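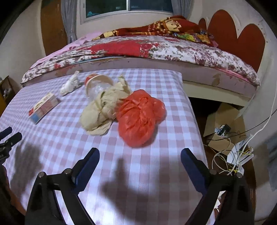

According to the project lead at Undari, the worst thing you can do to a policy is teach it in a tidy room. I'd asked what I thought was a soft opening question, about why her group collects its demonstrations in people's homes, and I got twenty minutes on tidy rooms.

"We had a lovely lab set," she told me. "Same table, same lamp, same mug. The policy was great at that mug." Then they took it to an apartment in Cairns and it fell apart on the first evening. She laughs about it now - I don't think she was laughing then.

So they changed the method. Collectors go into lived-in homes with hand-held grippers and pick up whatever is around, and no robot has to make the trip at all. I wanted to know what they pick up, and she got very excited about soft stuff. "Boxes are easy! A box has the same shape after you squeeze it. Cloth doesn't, and plastic bags are worse."

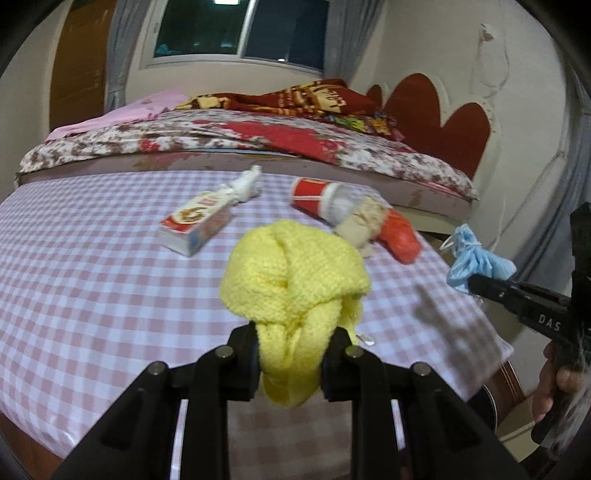 Her other big thing is the grasp itself. With cloth, she says, people pinch first and fix it later, and the fixing is what she wants on record. Early on they trimmed those little corrections out of the data (it looked cleaner), and the policy trained on it had no idea what to do when a fold slipped.

The comparison they ran, which they call Prodden, used 2458 demonstrations from homes against the same number from the lab set. Then came 900 test grasps in rooms neither policy had seen. The home-trained one got 72 percent. I asked about the other one and she made a face. "Lower. Enough lower that we ran it again."

And the second run? It came out at 70 for the home data, so she's fairly comfortable with it, although she'd like somebody outside the group to try. Knitted things still give them trouble, and so does anything see-through.

They're writing it up now and hope to have the data out in December, if the file naming gets sorted. I said that sounded like the easy part. "You haven't seen our file names," she said.

Posted 2022-11-05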